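Kraft paper on a worktable: how do I get a straight tape grid, and will the tape come up later?

Posted by flavum56
Thursday, February 5, 2026

Hi all! I want to cover our big worktable in brown kraft paper and mark it into squares with blue painter's tape, so every cup, bowl and plate has a spot to go back to. My first try was a mess. The squares started out fine and by the far side they were more like diamonds, plus the paper bubbled. The table is 60 inches long. Do I tape the paper first or the grid first? And does the tape tear the paper when you move a line?

toltlow_kitchen

Paper first, for sure! Roll it out upside down so the curl works for you, pull it snug, and tape it underneath the table. Then mark your spacing with pencil ticks on both long sides and run each strip from tick to tick. I bet you measured every strip from the one before it (I did too, my first time), and those little errors pile up fast. 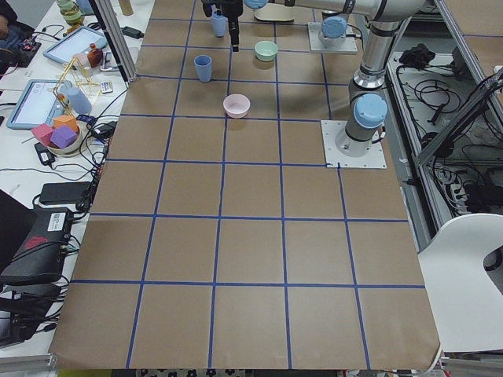 Do all the strips going one way before you start on the others, and press them down lightly until you're happy with the lines. The corners are always what goes first on mine, they lift and then somebody's sleeve catches them. I go for squares big enough to hold a dinner plate.

Katona9

It will tear if it's been down a while. Pull slow and low. I just replace the paper.

codthorpe

I used masking tape instead and regretted it, it took the top layer of paper right off. Stick with the blue stuff. No idea about the bubbles, mine has them too.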